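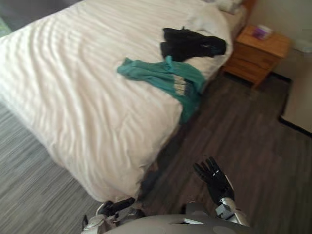 Que el tornillo esté a la vista

Opinión. Casa y consumo

Llevamos años discutiendo si las cosas de casa duran menos que antes. Mi impresión es que la pregunta está mal planteada. Casi todo lo que tengo ha fallado por una pieza pequeña, y lo que decide si acaba en el punto limpio es si se puede llegar a esa pieza sin romper lo demás.

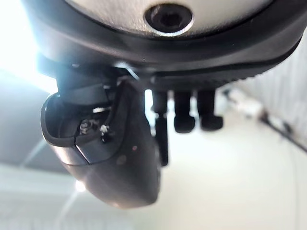

Reparar algo empieza por abrirlo, y a esa primera operación se le presta muy poca atención cuando compramos. Miramos la potencia, el color, la garantía. Casi nunca le damos la vuelta al aparato para ver cómo está cerrado. Un tornillo de hueco hexagonal como el de la foto, en el centro de una placa gris clara, dice bastante del fabricante: hay un punto de entrada, se ve y pide una herramienta que se vende en cualquier ferretería. Una carcasa pegada dice lo contrario, y lo dice el mismo día de la compra, aunque lo descubramos años después.

Lo aprendí con una aspiradora Durstead que me costó 153 euros. Dejó de cargar en mayo, con la garantía recién vencida. La batería era un recambio corriente, pero la tapa iba soldada al cuerpo. En el taller me pidieron 119 euros por abrirla, cambiar la batería y volver a cerrarla con adhesivo, sin compromiso de que quedara bien. Compré otra. Me pareció absurdo entonces y me lo sigue pareciendo.
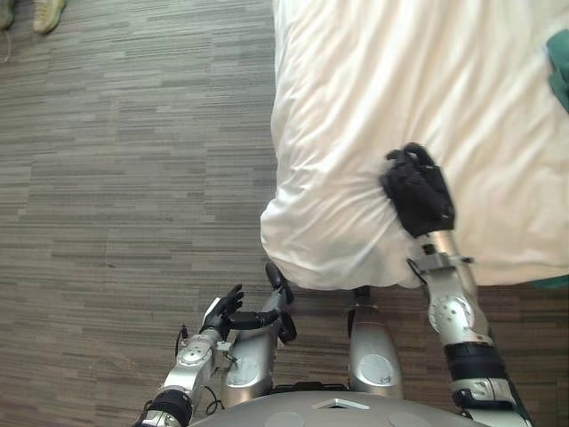 Firma: Redacción de Cledside
Sección: Opinión | Tiempo de lectura: 9 minutos

Se suele culpar al comprador. Se nos dice que queremos todo barato y nuevo, y algo de eso hay. Pero en la tienda no existe manera de comparar. La caja de la aspiradora detallaba los decibelios, el peso del depósito y el número de cepillos, y no decía nada de cómo se cambiaba la batería. Si ese dato no aparece en la etiqueta, el fabricante que gasta un poco más en poner tornillos donde podría poner pegamento no recibe nada a cambio. Compite en desventaja con el que no se molesta.

También se responde que los aparatos cerrados son más seguros. En algunos casos es cierto. No quiero que cualquiera meta la mano en un microondas, y una junta bien sellada protege del agua mejor que una tapa mal atornillada. Lo que no acepto es que el argumento sirva para todo. Una lámpara de mesilla no necesita estar sellada. Un secador de pelo tampoco necesita tornillos de una forma que solo tiene la marca. Cuando la seguridad se usa para justificar el cierre de una báscula de baño, ya no hablamos de seguridad.

En casa tengo el ejemplo contrario, una lámpara Nandevora comprada de segunda mano. Le falló el interruptor el invierno pasado. La base se suelta con una llave Allen, el interruptor es de modelo estándar y el cable tiene holgura suficiente para trabajar sin arrancar nada. Tardé menos en cambiarlo que en encontrar la llave, que estaba en un cajón de la cocina con las pilas gastadas. 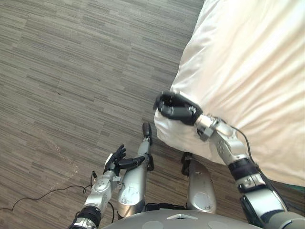

No cuento esto para presumir de maña, que tengo poca. Lo cuento porque una persona torpe pudo arreglarla, y esa me parece la medida razonable. Un objeto doméstico debería poder abrirse por alguien con paciencia y una herramienta común. Para lo demás están los talleres, y los talleres también ganan si no tienen que pelearse con una carcasa antes de empezar a trabajar.

Quedan cada vez menos, por cierto. En mi barrio aguanta uno, Ayala, que arregla desde planchas hasta máquinas de coser. Tiene un cartel en el mostrador con las marcas que ya no acepta, y la lista ha crecido - me fijo cada vez que voy. Todas están ahí por lo mismo: se tarda más en abrirlas de lo que se puede cobrar.

Yo pediría dos cosas sencillas. Que la etiqueta de cualquier aparato eléctrico diga con qué herramienta se abre y si la pieza que más se gasta se puede sustituir. Y que el despiece esté publicado mientras el modelo siga a la venta y unos años más. Ninguna de las dos obliga a fabricar de otra manera. Quien quiera seguir pegando tapas puede hacerlo, pero tendrá que ponerlo por escrito.

Habrá quien diga que a la mayoría le da igual. Puede ser. A mí me daba igual hasta la aspiradora. Ahora, antes de pagar, le doy la vuelta a la caja de muestra y busco los tornillos, y si no los encuentro pregunto al vendedor. Casi nunca lo sabe, así que me voy sin comprar y miro otro modelo. Con un sofá de 3000 euros haría lo mismo, porque las patas también se rompen.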